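Jatura Opens Second Workshop in Pletmont for Wood Floor Repair and Refinishing

PLETMONT, March 1, 2024 – Jatura, a home services company for wood floors, stairs and doors, announces today that its second workshop is open for customers in Pletmont and the nearby towns. The new workshop is on Dumen Street, and it allows the company to take more repair orders at the same time and to give each customer a shorter waiting period.

Since January the Pletmont team has already finished 14 homes. Most of these orders were for sanding and oiling of old floors, and a few were for stairs with loose or broken steps. Jatura works in houses, apartments and small offices, and makes no difference between a large order and a single room.

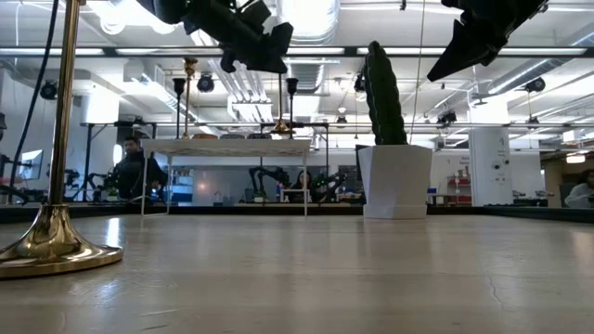 Brass pole and small white stand on a pale grey tabletop.

With the new location, Jatura also brings its Setiawan floor plan to Pletmont for the first time. Under this plan, a customer pays one fixed price for inspection, sanding, filling of gaps and two coats of oil or varnish. The plan starts at $223 for a small room. An inspection without other work costs $159, and this amount is taken off the final bill if the customer decides to continue with the repair.

"Many people believe that an old floor must be replaced when it has dark spots or makes noise," the company said in its statement. "In our experience the boards are very often still good. We prefer to look first and to tell the customer clearly what can be saved and what can not be saved."

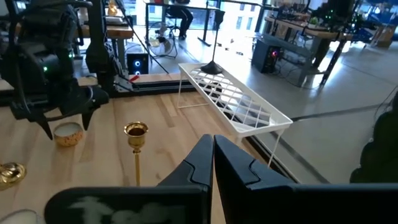
The workshop is open also to customers who want to bring single pieces, such as a door, a window sill or a stair rail. These are repaired on site and can be picked up when the finish is fully dry. For floors, the team comes to the home, covers the furniture and connects its sanding machines to a dust collector. Customers receive a written offer before any work begins, and the price in the offer does not change later.

Jatura has repaired over 1000 floors from its first workshop. All floor work done by the Pletmont team comes with the same written guarantee as before – it covers the finish and also the boards which were replaced.

Appointments for spring are now available. Customers can ask for an inspection at the Dumen Street workshop or through the contact form on the Jatura website.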